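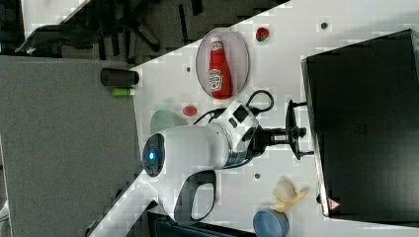
Olaniyan Play Kitchen Group

August 7, 2022

I spent most of this week on the play kitchen table. We had a bin of toy food and a bin of dishes, and every session started with digging through both. I wanted one set that goes on the table, goes back in one box, and is the same set next time.

The ketchup bottle goes on the plate. It used to stand up by itself and it went over whenever the table got bumped. Lying down it stays where I put it. The banana is the half-peeled one from the Jivach bag. I gave away the whole bananas that came with it, which were too big for the cups anyway.

I kept the white table. Red and yellow things show up well on it, and it wipes clean with a damp rag. The old one from Carau was 80 dollars secondhand and the top had started to bubble.

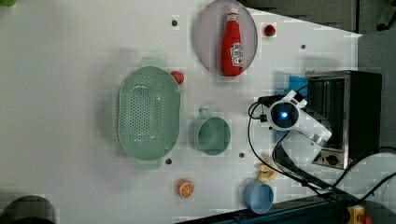
Niilo Rissanen wrote to me that he would drop the ketchup altogether, because the kids at his place fight over it and ignore the rest. I have seen some of that. I'm keeping it for now. A play kitchen with only fruit in it gets dull fast, and the bottle is the one thing everybody knows the name of.

The pale green pieces and the blue one came from two different shops. I thought about getting it all in one color from Jomasik, but the set was 108 dollars with shipping and half of it was forks.

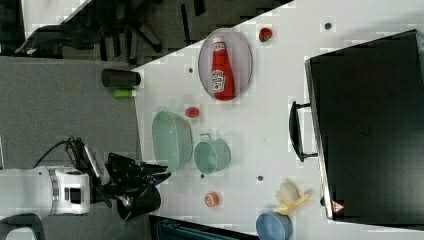 Do the toys need to be washed every time?
Once a week is enough for us, in warm water with dish soap, and they dry overnight on a towel.

The small red pieces are the ones that go missing. I found one in November behind the radiator, after I had already bought a spare. Now they go in the cup before the cup goes in the box, and I check the cup last.

The oven stays out. It is too heavy to lift in and out of a box, so it keeps its end of the table and everything else gets packed around that.
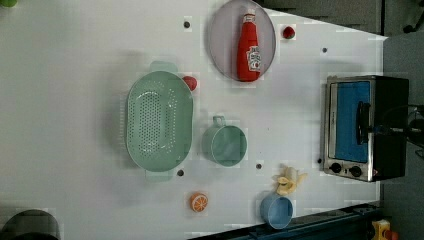
What is left to do

Find a lid for the box. Folasade Okonkwo has one that might fit and I'm picking it up when I return her shelf brackets. I also need new labels, as the old ones have curled at the corners. Then I'll go through the second bin, which I have been putting off. It is mostly plastic vegetables and a lot of loose lids.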